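Brovau's Nakpan planner, two arms, run in its bundled simulator. I've had it for 38 sessions and I'm not sold.

## What went wrong

The box says it handles cluttered rooms. Mine dropped its joint limits after a scene reload and gave no warning – no log entry, nothing on the console. I only found error 213 by digging through the settings folder. Pichit Boonchu got the same code on his copy, so I don't buy the support line about my graphics card.

On real arms, a limit fault that stays quiet could hurt someone. I wouldn't let this near hardware until there's a proper stop.

## What you get for the money

The rendering is decent. In the bedroom scene you get the orange door with its blue lever handle, red bedding with checkered trim, and both grippers pointing up. Nice colours don't fix a planner, though.
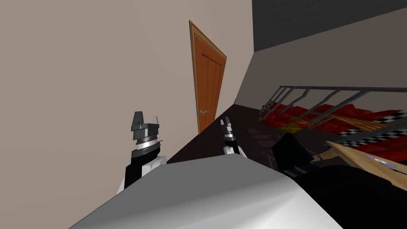

## Verdict

Skip version 19. Brovau says a patch is coming in January. I'll reload the scene 32 times before I believe it.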